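Randier Memorial Book, large, in dark green
Reviewed July 2021

My aunt died in January and I ended up being the one in charge of the book. You know the one, it goes on a table at the do afterwards and people write in it. I'd never given a moment's thought to where they come from (the undertaker, usually, at a price!) but we wanted something nicer to keep, so I went looking and bought the Randier one from a stationer's in Pletholm.

It has 185 pages, which sounded like madness when only 15 of us were allowed at the service, but I'm so glad we got the big one. We held a proper gathering later on, when we could, and 70 people came, and then it went off in the post to the cousins in Trumport and came back with letters stuck in it, a bus timetable and two recipes for the same fruit cake.

The paper is lovely. Thick, cream, takes a fountain pen without it coming through on the other side. Cheap biros skip a bit on it, so put decent pens out. I bought a pack of the Roy gel ones and they were perfect, and most of them even came home with me.

The pages come out, too. There are two brass posts down the spine and you unscrew them, so you can slip the order of service in at the front or move someone's page if they've started upside down (Uncle did). The screws are stiff and mine needed a coin the first time.

Now the moans. The gold lettering on the front costs extra and took 15 days, and they don't tell you that until you've paid. The ribbon is too short, it barely reaches the bottom of the page. And the pockets at the back are far too tight for ordinary photos, I had to trim ours.

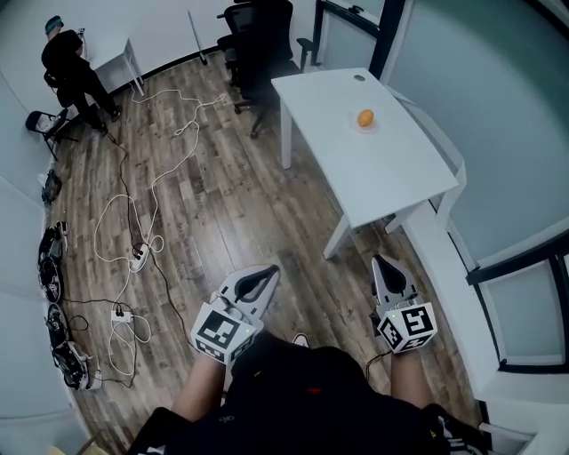 I did most of the sticking-in over a couple of evenings, and it's a big heavy thing to have on your knees. Sit at a table if you can. I started off in a chair in the little office, black trousers on, looking down past my lap at the floorboards, and every scrap of trimmed paper went straight down there. The corners of the cover are sharp as well and they do dig in after a while.

Would I buy it again? Yes, for the paper alone. I'd skip the gold lettering and get a longer ribbon from a haberdasher's. Four stars.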